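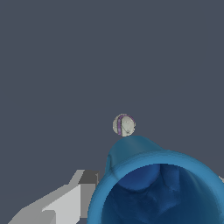
Inicio > Soluciones para despachos > Gestión de expedientes

Lolumeo Expedientes
Sistema de gestión documental para despachos de abogados y asesorías jurídicas

Lolumeo Expedientes es la aplicación de Pavotov destinada a la apertura, el seguimiento y el archivo de asuntos judiciales y extrajudiciales. Se dirige a despachos que tramitan asuntos en varias jurisdicciones y que precisan conservar, en un único repositorio, los escritos presentados, las notificaciones recibidas y la correspondencia con el cliente.

Cada asunto dispone de una ficha en la que constan las partes, el órgano que conoce del procedimiento, el letrado responsable y los profesionales autorizados para consultarlo. Los permisos se asignan por asunto o por área de práctica. Cuando el despacho aprecia un posible conflicto de intereses, el socio responsable puede restringir el acceso con efecto inmediato, y la restricción queda anotada en el registro de actividad.

Agenda de plazos

El módulo de plazos admite calendarios de días hábiles diferenciados por partido judicial. El usuario introduce la fecha de notificación y el tipo de trámite; el sistema propone el vencimiento, que deberá ser validado por un letrado antes de incorporarse a la agenda. Los avisos se remiten por correo electrónico al responsable y a su sustituto. En agosto se aplican las reglas de inhabilidad que el despacho haya configurado para cada orden jurisdiccional. 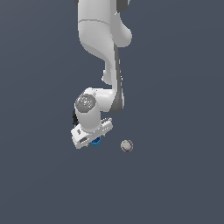
Anneli Lahtinen observa que la validación obligatoria añade un paso a cada notificación, pero que en su despacho ha servido para detectar errores en la fecha de recepción antes de que llegaran a la agenda; echa en falta, no obstante, que pueda delegarse por escrito en un compañero durante las vacaciones. La delegación temporal está disponible en la modalidad Brakamska, dentro del menú Responsables.

Modelos y escritos

La biblioteca incluye 160 modelos de escritos, clasificados por orden jurisdiccional y fase del procedimiento. Los modelos son editables y conservan el historial de versiones. Su utilización no sustituye el criterio profesional del letrado — Pavotov no presta asesoramiento jurídico ni responde del contenido de los escritos presentados.

Modalidades de contratación

Roman: hasta cuatro usuarios, gestión de asuntos, agenda de plazos y biblioteca de modelos.
Brakamska: hasta 14 usuarios, con delegación temporal, facturación por horas y exportación completa del archivo.

Ambas modalidades se suscriben por periodos anuales e incluyen dos sesiones de formación a distancia. La migración desde otros sistemas se presupuesta por separado, previo examen del volumen y del formato de los expedientes.
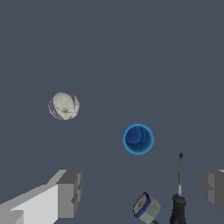 Según un comentario remitido a través del formulario de opiniones, la exportación completa «respeta la estructura de carpetas, aunque los correos adjuntos salen en un archivo aparte y hay que volver a vincularlos a mano». El servicio de soporte facilita, previa solicitud, una tabla de correspondencias para esta operación.

Conservación y baja

A la finalización del contrato, el cliente podrá descargar su archivo durante el plazo previsto en las condiciones generales. Transcurrido este, los datos se suprimen y se expide el certificado correspondiente — el documento se envía al titular de la cuenta.

Las solicitudes de demostración se atienden por orden de entrada.

Este sitio utiliza cookies propias y de terceros con fines analíticos. Aceptar | Rechazar | Configurar

© Pavotov. Todos los derechos reservados. Contacto | Aviso legal | Volver arriba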